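Lendus is a turn-based strategy game for Android phones and tablets, developed by the small studio Imrie. The player takes charge of a river town called Stidbridge and tries to keep it supplied through a series of floods, trade disputes and raids. The game was designed by Thijs Coppens, and its music was written by Nadège Maillard.

Gameplay

Each campaign is divided into 70 turns. On every turn the player assigns workers to farms, docks or walls, and then chooses one event card from a hand of four. Cards that help the harvest usually weaken the defenses. Food left in the docks can be traded upstream for timber or stored for winter.

A score called Grandness is added up at the end of the campaign. It takes in population, finished buildings and the state of the town's treaties. A score of 2,000 opens the second map, and 2,600 opens the hard mode, in which event cards are drawn face down.
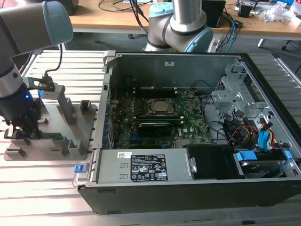
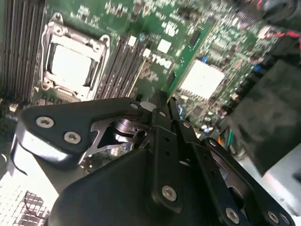 Can a saved campaign be moved to a new phone?
Saved campaigns can be exported from the settings menu as a single file, then imported on the new phone. Both phones must have the same version of the game installed.

Versions

The first release had only the Stidbridge map and no sound settings. Version 2 added the second map, a colorblind palette and the option to undo the last worker assignment. Version 3 changed the way raids are calculated, so towns with long walls and few guards became easier to attack. Campaigns started in version 2 cannot be continued in version 3.

Version 4 was released on 7 June 2025. It added tablet layouts and shortened the tutorial. A bug that counted some treaties twice in the final score was fixed in July.

Music

Maillard's score consists of short pieces for accordion and strings, one for each season. The winter piece also plays over the title screen. Music and sound effects have had separate volume controls from version 2 onward.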